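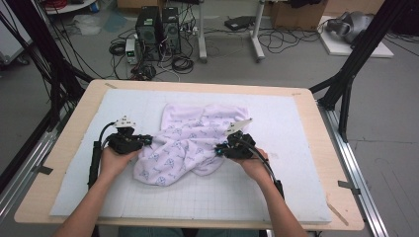

Chapter 7
Comparing Grippers by Hand

A gripper can be judged before it is ever bolted to an arm. In this chapter you will hold one in each hand, work on soft goods, and record how each pair of jaws behaves. The arm comes back in Chapter 8, along with the controller settings.

Cloth is a hard test. It folds, it slides over itself, and it gives the jaws no fixed edge to close on. A gripper that does well with blocks and bottles may pick up two layers when you wanted one – or none at all.

We will compare two designs. The Vadudo has wide, flat jaws with a soft lining. The Zesberg has narrow jaws that meet at the tip. The method follows one set out by Arnel Dagdag and Vilgot Hägglund, who ran 520 trials and scored each as a clean grasp, a double grasp, or a miss. Their scoring sheet is reprinted at the end of the chapter.

By the end of the chapter you should be able to:

– set up a fair comparison between two grippers
– tell a fault in the jaws from a fault in the operator's aim
– read a marker track and find the moment of closing

You will need a flat work surface, one piece of cloth, and the 13 blank record sheets from the workbook. Read Section 7.1 before you plug in the grippers.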